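Forum > School and Youth Teams > Getting Started

Our club wants to try shirt folding for the fall project. How do we keep the practice recordings consistent?

Posted by Amna Magsi, 2026-09-20

Hi everybody! I help look after a student robotics club (we're small, and most of our students have only ever built wheeled bots that push things around a mat), and this year they voted to do something with laundry. I think it was one student's mother who planted the idea, but they are very taken with it now and I don't have the heart to steer them back to line following.

The plan is to have students fold T-shirts with hand-held grippers, record it, and later see whether our little arm can learn anything from the recordings. I've budgeted for 50 folds in the first month, which sounded like plenty when I said it out loud at our planning night. Now I'm less sure. My worries are mostly the everyday ones. Every student folds differently. The table we have is white and shiny, and it sits right under the lights. The shirts come from everybody's closets, so there are big ones and tiny ones and one with a glitter print. And I can't work out whether we should start each recording with the shirt laid out nicely or just dropped in a heap.

Has anyone here run this with students? I'd love to hear how you set up the table and what rules you gave them, and anything you wish you had decided earlier. We have a decent room until the end of the semester and a very patient janitor, so moving furniture is fine.

Thank you in advance, and sorry this got so long!

2 replies

Posted by jultum_mentor

Hi Amna, and welcome! We did our first cloth project last year and I remember that planning night feeling very well. I'll tell you what we do, and you can take whatever fits your group.

Start with the table, because it's the cheapest thing to fix. Cover it. We went with a plain green cloth, pulled smooth and fastened along the far side, and it made a bigger difference than anything we spent real money on. Blue shirts show up well against it and the glare went away. If you can't find green, any dull color that none of your shirts share will do — an old bedsheet is fine if you iron it first. (Do iron it. We skipped that once and spent an afternoon arguing over which wrinkles belonged to the shirt.)

I'm putting in a few of ours so you can get a feel for it.
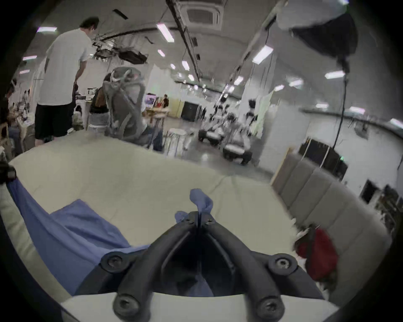
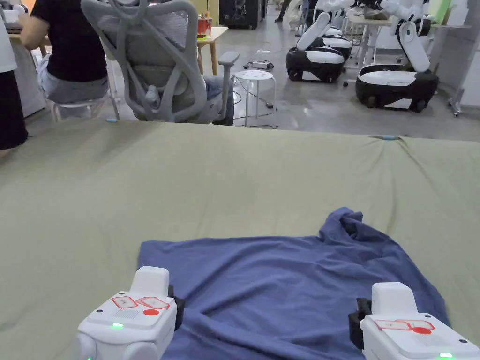
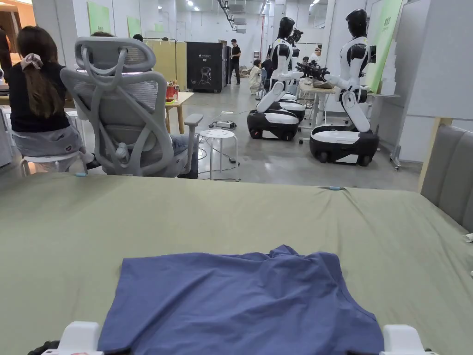 Jultum Student Robotics Club, Cloth Handling Team

As for the shirts, buy them or borrow them, but get them all alike to begin with. Plain, short sleeves, no print. You can let the glitter one in later as a treat! Ours learned the motions on the plain ones first, and when we finally let in the odd sizes they already had steady hands.

On your question about heaps, our answer was to do both but never mix them in the same session. We begin with the shirt laid out, body flat, hem toward the person folding, with one gripper at each lower corner. When a student can do that the same way several times running, they move on to a shirt that's still bunched up near the collar, and they have to tease it flat before they fold. The heap comes last. It's much harder than it sounds, and the younger ones get frustrated, so I'd hold it back until they've had a few wins.

We also write the fold down. Ours has 4 steps, and the sheet lives on a clipboard next to the table: bottom corners up to the shoulders, smooth, left side in, right side in. Yours can be completely different. I only mean that everybody should be doing the same one. Before we had the sheet we had a lovely girl who folded the way her aunt does at the store (beautifully, I might add) and a boy who rolled everything like he was packing for camp, and we couldn't use the two together.

A few smaller things that come to mind:

Let them practice pinching on a scrap of fabric before they touch a shirt. The squeeze takes some getting used to, and they tend to grab far too much cloth at first.

Have students work in pairs, one folding and one keeping the log. The log keeper calls out when the fold has gone wrong, and a bad one gets marked and kept. Please don't throw them out — ours asked to look back at them in August and they learned a lot from it.

Take breaks. Holding the grippers up gets tiring, and you can hear it in how they talk to each other.

As for how many, I'd be gentle about that number of yours. Fifty is a fine first month and it will teach you where your setup is weak. We had 205 usable folds by the end of our first semester and I was proud of every one. The students had written 1000 on the whiteboard as a goal, with a drawing of a shirt wearing a crown, and we left it up there all year.

Do write back and tell us how the first session goes. If your group would like a copy of our fold sheet, send me a message and I'll dig out the clean version, the one without the coffee ring.

Posted by cheema_b

Agree on covering the table. Clip it down or it creeps toward you every time somebody pulls a shirt.

Only thing I'd add is to name your files before you start, not after. We had a folder full of "shirt new final 2" and it took a whole meeting to sort out. Also wash new shirts once, they're stiff out of the bag.

No idea on the arm side, we haven't gotten that far yet.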